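The Gremov Table

The Seltport District Infirmary acquired its second operating table in June, following a procurement process that had lasted 14 months and outlived one director. The table was a Gremov, supplied through the firm of Jolano, and it was rated for patients of up to 700 pounds. It arrived in two crates. The first contained the column and base. The second contained the top sections, the hand control and a manual in a language that no member of the surgical staff could read.

Responsibility for acceptance testing fell to Teodor Stoica, Equipment Officer. Mr. Stoica had held the post under three directors and had written the acceptance procedure himself. It required that every powered movement be performed 50 times under load, and that the results be entered by hand in the register. The load was provided by sandbags, which Mr. Stoica arranged on the table top in the proportions of a person, with the heaviest at the hips.

Dr. Ruxandra Bratu, Chief of Surgery, attended on the first afternoon. She had been informed that the table would be available by the end of the week.

"It will be available when it has been accepted," said Mr. Stoica.

"And when will it be accepted?"

"The procedure does not give a date, Doctor. It gives a number of movements."

Dr. Bratu observed the table rise, tilt to the left, return to level and descend. It did so without a sound. The old table in Room 2 could be heard from the corridor, and her patients, lying awake under local anesthetic, had been known to ask whether something was wrong with the elevator. She remained for 14 further movements and then went to her clinic.

On the third evening the table stopped. It had been raised to its full height with the head section lowered, and it did not respond to the hand control. Mr. Stoica entered the time in the register, 7:40, and telephoned Jolano. The representative, a courteous man by the name of Roman, asked whether the floor lock had been engaged. Mr. Stoica replied that the floor lock had been engaged in accordance with the procedure. Mr. Roman asked whether it had been engaged twice.

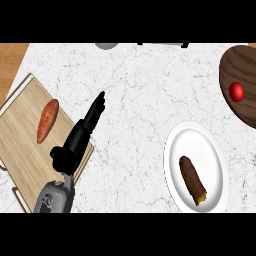 There was a silence on the line, during which Mr. Stoica went to look. The pedal had a second position, beyond the first, and it required more force than he would have thought proper. He pressed it down. The table lowered itself to the level of his waist and waited there with its sandbags.

He considered how the matter should be recorded. A fault would return the table to its crates and the infirmary to its correspondence. An error by the operator would remain in the register under his own name, in a column that had been blank since he had first ruled it.

Dr. Bratu found him there at 8:15, still in his gray coat, with the register open on the instrument stand.

"Is it broken?" she asked.

"No," said Mr. Stoica. He turned the book toward her so that she could sign as witness - the procedure required one - and she read the entry through and signed it. Then she took off her jacket, hung it on the door and asked him which movement came next.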